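Sat 3 May

I came to the lab at Stodgate early, when the building was still quiet, and I read the safety rules again before I switched on anything. I do this every Saturday. In my old job in Gircombe we had one sheet of paper on the wall and we all stopped seeing it after a month. I do not want to become like this again.

Our rules have 12 points now. The one I think about most is number 7, which says that two arms may share a table only if each arm has its own zone, and the zones are written down before the first movement. It sounds simple. But today's task is the small soccer game, and a ball does not respect zones. If it rolls over the line, which arm may go and take it? The rule does not say. I wrote in the log that for now only one arm may move when the ball is on the field, and the other must wait above it.

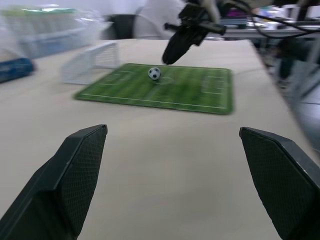
Bíró

I also spent a long time on the cables. The guideline from Zudbridge asks that a loose cable must never hang lower than the highest point the arm can reach in the task. I like this sentence, but I had to read it 3 times to be sure which point it means. My English is good enough for manuals, not always for the people who write them. Finally I drew a small sketch in the notebook and the rule became clear to me.

Then the question of speed. We have permission for 80 percent when no person is within reach of the table. I would prefer a lower number. The permission is correct on paper, but a person can walk in while I am looking at the screen, and I am slow to look up when I read. I set the limit lower and wrote my name next to it, so that if somebody is annoyed by the slow robots on Monday, they know whom to ask.

The mat should be fixed with tape, I think. I will propose it as a new point, together with a better text for number 7. Last November I proposed two changes and only one was accepted, after much discussion about the word "should." I want to write "must" this time.

I ate my lunch late, in the corridor, as the rules require. The soup was too salty. Tomorrow I will write the proposal at home.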